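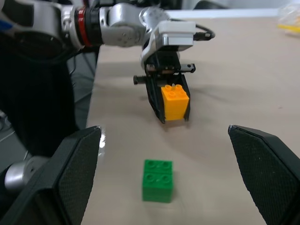 Yellow-orange two-by-two above the green one.

From: Brimdale toy library list
Date: April 24, 2023
Subject: Re: big bricks, mixed makes, what to do with them

Replying to the question from the Flotia branch, which I've left in below so that people who joined after October can follow it.

> We have been given three crates of large building bricks and they are
> not all the same make. Some grip so tightly that the younger children
> can't get them apart, and some fall off if you breathe on them. Is it
> worth sorting them, or do we put the lot out and let the families get
> on with it? Also, how are other branches washing theirs? We have one
> sink and it is a small one.

Sort them. We put ours out mixed for most of last year and had more complaints about the bricks than about anything else on the shelves. A tower that won't stay up is no fun for a two-year-old, and parents tend to assume the set is worn out.

What we do at Brimdale is test by stacking. Keep one brick that you know is good and leave it on the table, studs up. Try each of the others on top of it, press down once, then lift by the top brick. If the bottom one comes up with it and you can pull the two apart without using your nails, it goes in the good crate. If it drops off, it goes in the loose crate. Anything you have to wrestle with goes in a third crate for the older ones.

Use the plain two-by-two bricks for this. The long ones hide a bad fit, as there are more studs to hold on with. Check the long ones afterwards against a pair of small ones side by side.

The loose crate is still worth having. Ours goes out with the farm animals and the bricks get used as hay bales, walls and so on, where they don't need to hold.

As for the table, cover it. We use a sheet of brown lining paper from the roll and change it when it gets tatty. It stops the bricks skidding when you press down, and you can write the crate names straight on it. Clear bags are better than opaque ones for the finished sets — people can see what they are borrowing and they bring back the right number more often. We settled on 12 bricks to a bag for the under-threes, and the bigger sets of 300 stay in the building and are only used at the Kultero sessions.

Washing: a mesh bag in a bowl of warm water with ordinary washing-up liquid, swish, rinse, then upside down on a towel overnight. Water sits inside the hollow part if you leave them studs up, and they smell after a week. A small sink is fine, you just do it in batches. Don't put them in the dishwasher unless you know the make. We lost a whole batch that way and they went straight in the loose crate.

I would not bother sorting by colour for storage. We tried it and they were mixed again by the end of the first morning. It is useful on the table while you are testing, though, and a red, a green and a yellow will do for that.

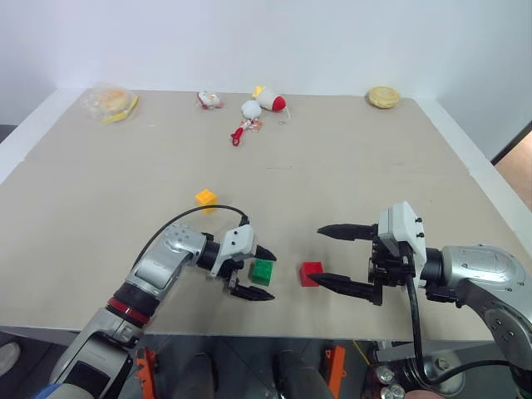 Zalewska adds that their branch does keep the colours apart, in shallow trays, and finds the children tip them back in the right place more often than not if the trays are left on the floor. They also soak theirs in the evening and rinse the next day, which gets the dried paint off without scrubbing.

I haven't tried trays and we haven't the floor space, but it might suit Flotia. If anyone has a better way of dealing with the tight ones, please post it to the list. We have a full crate of them and only so many older children.

Brimdale branch

Brimdale toy library list | Contact the list owner | Back to top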